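Surstead Village Hall News
May

FROM THE KITCHEN END

The Matter of the Drying Rack

Those of you who use the hall kitchen will know that the old wire drainer gave up at the end of the winter, after a career that began before most of the crockery. It had been leaning for years. At the pensioners' lunch it finally leaned all the way, and took three pudding bowls with it. We bought a black one to replace it, and I had assumed that would be the end of my involvement with drainers for this lifetime.

I reckoned without the readership. I have now had more letters about the rack than I had about the roof. Vilmos Farkas feels it is too dark and makes the place look like a nightclub. Magdolna Farkas, writing separately and on better paper, feels it is very smart and that Vilmos should be ignored. Somebody who did not sign wants to know why the slots are so narrow, and whether I have ever seen a soup plate.

I have seen a soup plate. I have spent a good part of an afternoon trying to persuade one of ours into the new rack, and I can report that they go in perfectly well if you put them in every other slot and don't talk to them while you do it. Side plates are happy anywhere. The big oval dishes that Gizella Boros gave us will not go in at all and must be dried by hand, as they always were, by whoever is slowest to leave the room.

What the rack is not for is everything else. A drying rack in a shared building has a way of turning into a shelf, then a drawer, then a sort of lost property office with good ventilation. I have taken out of it, since it arrived, a bicycle pump, a hymn book and one half of a pair of secateurs. The tape is a repeat offender. We own one roll, it has a hook of its own inside the cupboard door, and I should be grateful if it could be introduced to it.

The clear plastic box with the lid is a separate question. It lives at the back, against the wall, next to the left-hand end of the rack, and there it may stay, as I have run out of other places to put it. Please don't stand wet pans on the lid. It is a lid and has never claimed to be a trivet.
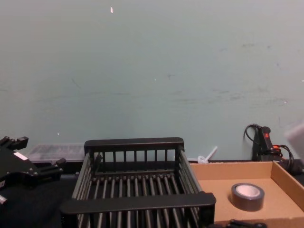
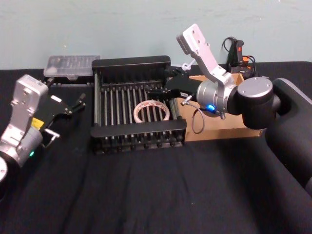

Walls, and What We Are Doing About Them

The wall behind has scuffs on it. I mention this before Vilmos does. Kristóf Tóth has kindly offered to go over it with what was left of the paint from last time, and has asked me to find out what the colour was called. The tin says 1562 and nothing more. I have always thought of it as green. Kristóf says blue, and Baltazar Cervantes, who held the ladder last time and considers himself an authority, says it depends where you stand. We shall be using the same tin whatever it is, so I propose we stop there.

Painting will be done in the evenings, from seven o'clock, and the kitchen will be out of use for 2 of them. The dates will go on the door once Kristóf has found his roller. Tea can be made in the small room in the meantime, where there is a kettle that works if you hold the switch down and think well of it.

Please Note

Cups go back on the hooks with the handles facing left. I know it makes no difference. We voted on it.

The dark cloth stays on the table. It is there to save the surface, and it does crease, and I would rather have creases than another letter about rings. If you take it home to wash, bring it home again. The last one went to Iler with a visiting choir and is presumably still singing.

Tea towels are down to more than ten on paper and four in the drawer. If you have one of ours (red stripe, slight scorch), the letterbox is wide enough to take it and I won't look to see who it was.

The marquee people at Tundetent have asked for a kitchen list ahead of the summer fête, so anyone wanting the urn, the trays or the oval dishes should put their name on the sheet by the fridge. Legibly, please. Last year we lent the urn to someone called Mrs Squiggle and it took us until harvest to get it back.

Letters about the drainer may still be left in the usual place. I do read them, generally while drying up.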